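Ticket 103: planner refuses to press start on the microwave
Component: Vunier (motion planning)
Reported by: Ingrid Hutchins
Assigned to: Raimonds Pärn
Status: fixed in branch, waiting for review

Ingrid Hutchins
Asked Vunier for a right-hand press on the wide orange button. It thought for 9 seconds and returned NO_PATH. The left hand was parked and the door was shut. Same request on the round button underneath: also NO_PATH. It will cheerfully plan a path to a point in mid-air, should anyone need one poked.

Raimonds Pärn
Can you send the collision log? My money is on the padding.

Ingrid Hutchins
Log attached. It says the fingertip is in collision with "appliance_front" at the goal. I would hope so. It's a button.

Raimonds Pärn
Padding it is. Somebody set it to 80 mm in April and left the comment "temporary". The somebody was me. Dropped it to 9 mm and whitelisted fingertip contact for press goals. Please retry.

Ingrid Hutchins
Progress of a sort. We now get a path, and the target is on the door glass. The detector has decided the whole front is one flat panel and put the button in the middle of it.

Jeanine Prins
That one's mine. The perception config still loads the old appliance template, which had its controls along the bottom. Switched to the template with the vertical panel on the right. You'll need to clear the cache or it will go on believing the old one.
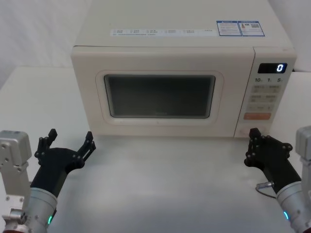
2 min read

Raimonds Pärn
Plain view from the head camera, detector output not drawn. With the new template loaded, door and panel now come out as separate regions in the detector, and so does the orange button below the two columns of pale ones. The display reads 0, so please set a time before testing start, or we'll be back here with ticket 104.

Ingrid Hutchins
Replayed the request 200 times in the simulator with the cache cleared. No NO_PATH, and no targets on the glass. Happy to try it on the arms.

Raimonds Pärn
Renamed the padding parameter so it has "mm" in it. Review is with Jeanine. Leave the ticket open until she's merged it.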